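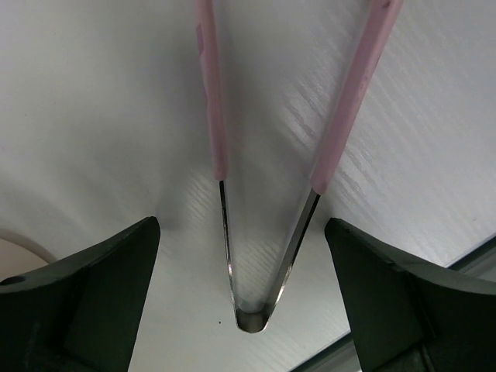
Gremley 8 Brick Cutter

I've been selling masonry equipment out of our yard in Plemport for 15 years, and the Gremley 8 is still the saw I take home when my own patio needs fixing (it always does). It runs an 8 inch blade, cuts wet, and handles standard clay brick or paver without much fuss.

What I like best is the tray - it slides right out the back, so you can dump the slurry and get going again. The fence locks at 3 angles. I wish it had a longer cord, and I've told Gremley so!

Stock no. 2347
Blade: 8 inch, included
Water pump: included
Stand: sold separately

We also carry Feller blades to fit, and I'd go with those for hard engineering brick. Want to try one first? Ask for me, Nigel Dunmore, at the parts counter and bring a few of your own bricks.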